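Reading Room > Short Fiction > Single Stories

The Slow Train to Unden

Posted in September by the author of the Ardale stories

My aunt had been promising to visit her sister in Unden for so long that the promise had become a kind of furniture, something we all walked around without seeing. Then one Tuesday she put on her good green coat, locked the back door twice, and told me I was coming along to carry the bag.

The train out of Ardale stops everywhere. It stops at Fekete, where there is a feed store and a bench, and it stops at Fornudlow, where as far as I could tell there is only the bench. My aunt didn't mind a bit. She had a paper sack of plums on her lap and she talked the whole way, mostly about the quarrel, which she had never once talked about before.

It had been over a clock. Their father had left it to "my daughter," and he had two, and he was not a man who took much trouble with his letters. My aunt said it was meant for her, being the oldest, and her sister said it was meant for her, being the one who wound it every Sunday, and so it went to a cousin who sold it for 43 dollars and bought himself a pair of boots. You would think that might have brought the two of them together! It didn't. They each blamed the other for the boots.

"How long ago was this?" I asked her, somewhere past Fornudlow, with the fields going gold and the window rattling in its frame.

She thought about it, and ate a plum, and said it was before I was born and to mind the bag.

The sign at Unden said the town had 2,481 people in it, and one of them was standing on the platform in a green coat. I don't mean a coat something like my aunt's. I mean the same coat, with the same big buttons, only worn a little thinner at the elbows. They looked each other up and down for a good while, and I stood there holding the bag and wishing I had eaten more of the plums.

"You got old," said the sister.

"I had help," said my aunt, and then they were both laughing, and walking off arm in arm toward the street, and I had to run to catch up.

We stayed for supper, and we stayed after supper too, until the last train had gone and it was settled that I would sleep on the porch. I lay out there listening to the two of them through the screen door — they had gotten around to the boots by then, and whether they had been brown or black.

Recent stories
The Well at Fekete
What the Piano Mover Heard
Two Winters in Ardale
A Letter for the Downstairs Tenant

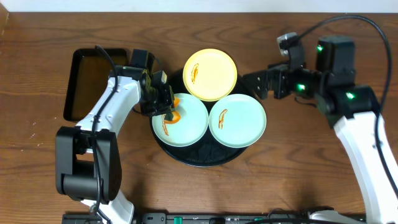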